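**Mar 7, 2022.** Well, the dish bench at Darkstead is stopped again, and this time it was us who pulled the plug on it! I promised I'd write these up quickly when something goes sideways, so I'm typing with a sandwich in one hand.

If you haven't been following along, Darkstead is the shared workshop where we've been teaching an arm to put plates in a drying rack and take them out again. Plain household stuff, one plate, one wire rack, one white table. It had been going really well. We were at 1,701 runs on the counter since August, and I'd gotten to the point where I could eat lunch next to the thing without looking up (which, yes, I know).

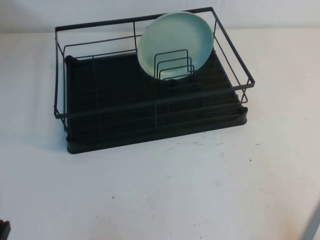
What went wrong was the stop. Delia Villalba was on the bench for the morning session and hit the pause button on the pendant, same as she does before she reaches over to move a plate. The status light went amber like it should. The arm kept going. It wasn't fast, and she already had her hand back by then, but it carried on for 16 seconds by the log before it settled down, and a pause is supposed to take less than one. She hit the big red button as well, and I'm happy to say that one worked the first time we tested it afterward and every time since.

Nobody was hurt, no plates were broken, and the rack is fine. I still don't like it one bit. A light that says "paused" on a machine that's moving is worse than no light at all, if you ask me, and Delia said pretty much the same thing with a few extra words I'm leaving out.

So here's what we know so far. Rory Swanson went through the logs all afternoon and thinks it's the motion queue in the Jomov controller software, the update we put on a couple of weeks back. The arm gets its moves in little batches, and the pause is meant to dump whatever is left in the batch. With the new version it seems to finish the batch first and then pause, but only if the gripper is in the middle of a slow approach down near the tray. Up high it stops right away, and that's how we missed it! We did our checks after the update with the arm up high. That one's on me, I wrote the checklist.

Rory went back and found two earlier pauses that ran long the same way, both in the 346 runs we've done since the update. Both were over three seconds, and neither of us noticed. I've read through my notes for those days and there's nothing in them except a complaint about the heating. 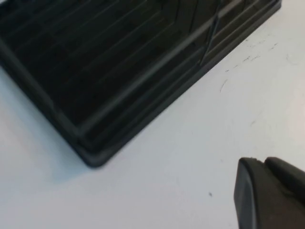 *Down low by the drip tray, the part of the job where the late pauses show up.*

For now the bench is off and the plug has a tag on it, so please don't take the tag off, even if you just want to "try one thing." We're rolling the controller back to the old version tomorrow, and then Rory wants to run pauses at every height from the tray up, with people standing well back and the red button in somebody's hand. I've sent the logs to Jomov and gotten a polite reply with a ticket number. They asked for the gripper settings too, so I'll dig those out tonight.

The Henríquez class that was coming in to watch on Thursday will get a tour of the other benches instead. I've already called them and they were very nice about it. The Vullero arm by the window runs on a different controller and isn't affected, but we're going to give it the same low-height pause test anyway before anybody uses it with a class in the room.

If you've used the dish bench in the last two weeks and remember a pause that felt slow, even a little, please tell me or Rory which day it was. I'll post again once we've got the rollback tested.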